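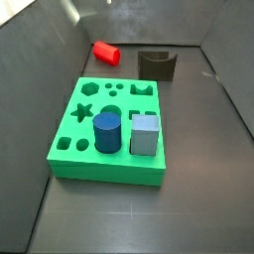
Marichka Savchuk asked, after reading the October figures, whether a demonstration that ends with a piece half seated should count toward the total at all. It does not. Such runs are kept in the Prinum archive under a separate label and are left out of the training set.

Work package 4 covers collection of teleoperated insertion examples for the Westileo policy. As of 1 December 2025 we hold 90 accepted demonstrations per operator, recorded in sessions of 17 runs. Rejected runs amount to almost 5 percent. Most rejections come from dropped video on one channel – a logging fault, corrected by moving the recorder to its own disk. Start positions are now drawn from a list before each run, so operators no longer choose them.

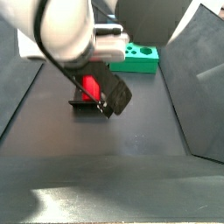

Grasp variety is the main gap in the current set. Operators settle on one approach angle early and repeat it, and the policy trained on Ban data copies the habit. The revised protocol therefore asks for tilted approaches as well. With the red block held and the fingers angled forward, the green sorting piece remains mostly in view behind the gripper, although its left end is hidden. We want more examples with that kind of partial cover, and the operator sheet has been changed accordingly.

Fustevum will receive the next data release once the labels have been checked a second time. The budget is unchanged.

Unnur Holst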